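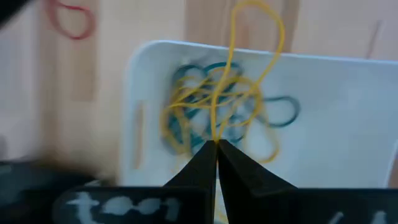
Vol. 31, No. 2

Talavera market will end plastic ties on vegetables

2 May 2019

The covered market in Talavera will stop the use of plastic ties and thin plastic wrap on herbs, onions and other vegetables that are sold in bunches. The new rule was approved by the stall holders in March and it will start after the summer break. From then on, the bunches must be closed with rubber bands, cotton string or paper tape.

The market has 31 stalls with fresh food. According to Geetha Raju, who manages the building, the plastic ties became a problem mainly for the drains. They are small, they fall on the floor when the customers open the bunches, and the water takes them away in the evening when the floor is washed. Last year the drain on the Uva Street side had to be opened two times, and the second repair cost $730. This money was paid from the common fund of the stalls.

"We did not want to make a big campaign," said Raju. "We only want that the floor drains work and that we do not pay for the same repair again."

Not all the sellers agree with the change. Anselmo Mamani has sold parsley, cilantro and mint at the market for many years, and he ties all his bunches at home before the sun comes up. He says that cotton string takes him more time, and that the cheap rubber bands become dry and break if they stay in a hot van. He asked the market to buy the material for everybody together, so that the small stalls can pay the same price as the big ones. The request was accepted. The first order will be for 4,000 bands, from the packing supplier Culard, and the stalls will receive them in proportion to their rent.

Customers are also asked to help. A box for used bands will be placed next to the scale at the north entrance. Bands that are clean and still strong will go back to the sellers, and the others will be thrown away with the normal trash, as the city does not recycle rubber.

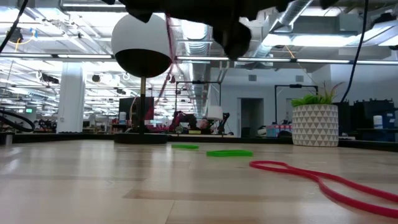
Green and red bands on a wood table.

Sowmya Kotian, who buys at the market for her restaurant on Clarnov Square, said she already keeps the bands from her deliveries in a kitchen drawer and never knew where to bring them. She would like to see the same rule for the plastic nets of garlic and lemons, but these are closed by the producers and the market cannot decide about them.

Stall holders with questions about the first order can speak with Bautista Echeverría at the market office, in the mornings until noon.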